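Keeping Small Wooden Pieces in Good Order

I have been meaning to write this page ever since Remo Zaugg asked me how I keep my wooden sets together, and I gave him such a rambling answer over the fence that I think he went home more confused than he came. So here it all is, written down, with time for me to think about it.

Start by tipping everything out. I know it's tempting to pick through the box from the top, but you will never find the stray piece at the bottom that way, and it is always at the bottom. Use a table you can walk around if you have one, and a pale surface if you can manage it. Wood shows up beautifully on white. My old kitchen table is dark oak, and I lost half an afternoon on it once before I thought to spread out a bedsheet (a flat one, please, ironed if you can stand it, as small pieces love to hide in a crease).

Once they're out, spread them until they are one layer deep. Then sort by shape first and leave size for later. Your eye picks out a shape much faster, and you'll have nice small heaps to work from when you get to the fiddly part. 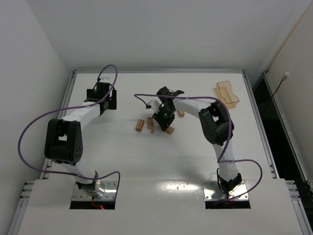

For the heaps themselves I like shallow dishes. Muffin tins are wonderful for this, and so are the lids off shoe boxes. Deep bowls look tidier, but you end up digging around in them and everything gets mixed again. My Rerkano set has 300 pieces and fits in two muffin tins with a saucer left over for the ones I'm not sure of. Always keep a saucer for the ones you're not sure of!

While they're spread out, give them a wipe. A soft cloth, barely damp, wrung out until you think it's too dry to do any good. Don't soak bare wood, ever. It raises the grain and the edges go furry, and then you're sanding when you meant to be putting things away. Let the pieces air on a towel overnight and turn them once before bed if you remember.

If you do find a rough edge, a scrap of fine sandpaper laid flat on the table works better than holding it in your fingers. Move the piece over the paper, a few light strokes, and stop sooner than you want to.

As for storage, cloth bags with a drawstring beat plastic ones in my house. I write the name of the set on a bit of cotton tape and stitch it to the outside, along with the number of pieces. Pedden is 100, Stasetti is 21, and it saves a great deal of wondering when you're packing up after company in December and half the family is already in their coats.

One more thing, while I think of it. Check under the table before you run the vacuum, and check the cuffs of your pants too. I found a little peg in mine on the way to the mailbox.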